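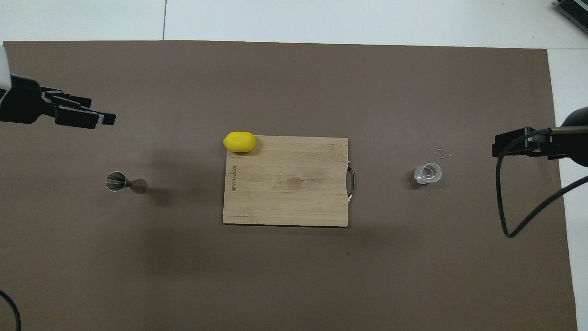

*The double jigger, on the paper mat.*

Hello list,

On the Steinbach list, someone wrote in December:

> For the Toreo sour I pour by eye. Is it really necessary to measure the lemon? My guests do not complain.

For one glass I agree, your eye is enough. But I prepared the same drink for 50 people in Stistov, in a bowl of 3000 ml, and there a small mistake in the lemon became a big one. I had to add syrup two times.

Now I measure everything, also the water. My jigger is steel and has two cups. Please check yours with a kitchen scale before you trust it.

Does anybody still have the Arach recipe with pear? I lost my copy.

Greetings from Stistov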